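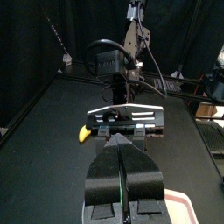 Papercraft room - pre-class safety check
Checked by: Siwan Jarman
Date: 26/03/2022
Class: beginners card making, Hellen room

Craft knives - counted out, counted back in. OK. Two blades dull, swapped. Old ones in the sharps tin, tin nearly full, needs emptying before next class.

Guillotine - FAIL. Guard is loose again on the left side. Taped a note on it and locked the arm down. Do not use till Grumham send the new screw. Use the small trimmer for now.

Cutting mats - OK. One warped from sitting on the radiator, fine for glueing, not for cutting.

Heat embossing guns - 3 checked, cords ok, plugs ok. Stands missing for one. Keep that one in the cupboard.

Glue and sprays - lids on. Spray adhesive goes outside or by the open window ONLY, somebody was using it at the back table in December and the whole room stank. Label has come off the Papadopoulos varnish, re-wrote it in marker.

Floor - ribbon offcuts under the sink end, swept. Extension lead across the walkway, moved and taped.

First aid box - short on small band-aids, plenty of big ones. Tweezers gone?? Please put them back.

Fire exit - clear. Paper boxes had crept up to the door, shifted to the Brimus shelf.

Lights - one tube flickering over the lettering table. Reported.

Still to do: guillotine, sharps tin, gun stand, tweezrs. Will recheck before the envelope class - SJ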